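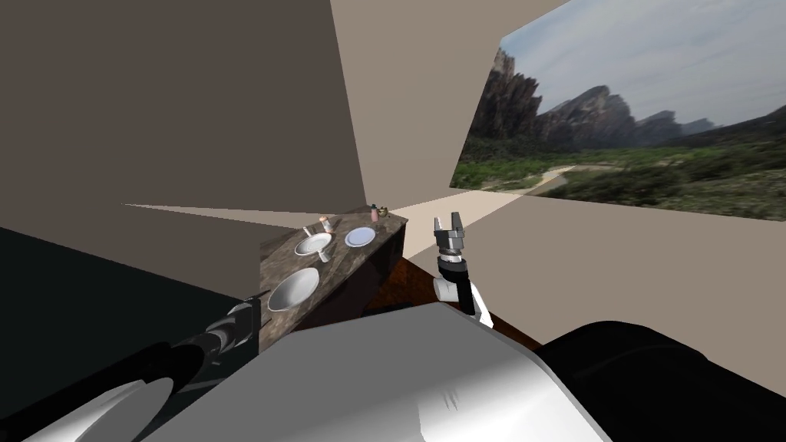
The Skerow had flown 17 times when they asked Andor to sign for the eighteenth. He read the page twice.

"It says the valve was replaced."

"It was," said Harvey.

"By who?"

Harvey looked out at the pad, where the rocket stood venting in the cold. It had always looked to Andor like a water tower with ambitions. "Brastdale did it. Their people. You weren't on shift."

"Then Brastdale can sign."

"There are 70 reporters out there, Andor."

"So go give them coffee." He capped the pen — it was Harvey's — and put it in his own pocket. "I'll get a ladder."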